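3.2 Casting trials with the bubble rig

Fieldwork ran on two waters, the Were below the Tonulstead road bridge and the still pool at Drarnumis. Same rod all through, a slow 8 ft spinning blank, medium-light tip. Reel was the Rollora fixed spool, filled to just under the lip. Four casters took turns (Dovhaniuk, Romaniuk, Hnatiuk, Stelmakh), with Yurchenko keeping the sheet and calling the distances. Total casts logged, 3215. Casts that ended in trees or across another line were kept in, marked as fouled, and left out of the distance means only.

Float part filled with water in every case. Half full gave the cleanest turnover of the leader. Full went further but landed hard, and on the still pool the rise often stopped for a while after a hard landing. Empty was no use in wind. Leader length mattered more than we expected at the start: short leaders cast well and fished badly, long ones the other way about. We settled on a leader a little shorter than the rod, and did not change it again after the first week, exept where a caster had broken off and re-tied in a hurry. 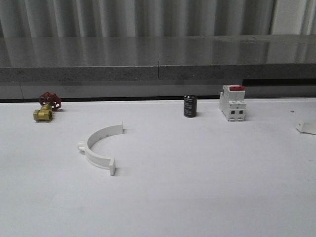
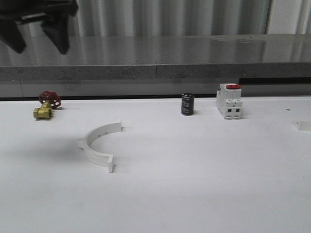
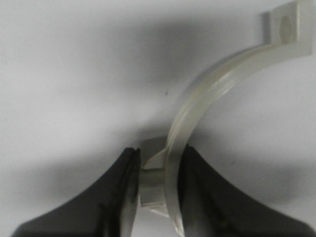
Figure 2. White tabletop with brass valve and half-ring clamp; black gripper over the white table; off-white pipe clip between gripper fingers.

Vol. 16, No. 2

Wind was the main trouble. Readings taken at shoulder height on the bank, which is not where the float flies, so treat them as a guide. Downwind casts grouped tightly. Crosswind casts did not, and the spread got worse with the bushier flies. Romaniuk's casts were longest on both waters but also the most fouled. Stelmakh's were shorter and landed where she said they would. No attempt made to correct for this in the means; a caster term is fitted in the model in section 4 instead.

Retrieve was slow and steady, with a pause after the float settled. Takes on the pause were noted separately from takes on the move. On the Were nearly all takes came on the swing, just as the line straightened, so the pause counts from the river are thin and we would not lean on them. On the pool it was the reverse. Small dark dry flies did best there, wet flies second, streamers a poor third, though the streamers were only fished late in the day when the light had gone and the casters were tired. That is a weakness in the design and should of been balanced.

Line wear. We cut back the end of the main line after every 500 casts and checked it by hand for nicks. Most damage sat just above the float, where the swivel knocks against the knot. A soft bead between the two cured nearly all of it. Hnatiuk fished without the bead for one session by mistake; those casts are kept, flagged in the sheet.

Hook-ups lost on the strike were common with all four casters. The float drags, the strike arrives late, and a fast upward sweep mostly just skated the rig across the top. A low sideways pull was better. We changed to this part way through the river work, so landed fish before and after the change should not be compared directly. See 4.1 for how the two spells were split.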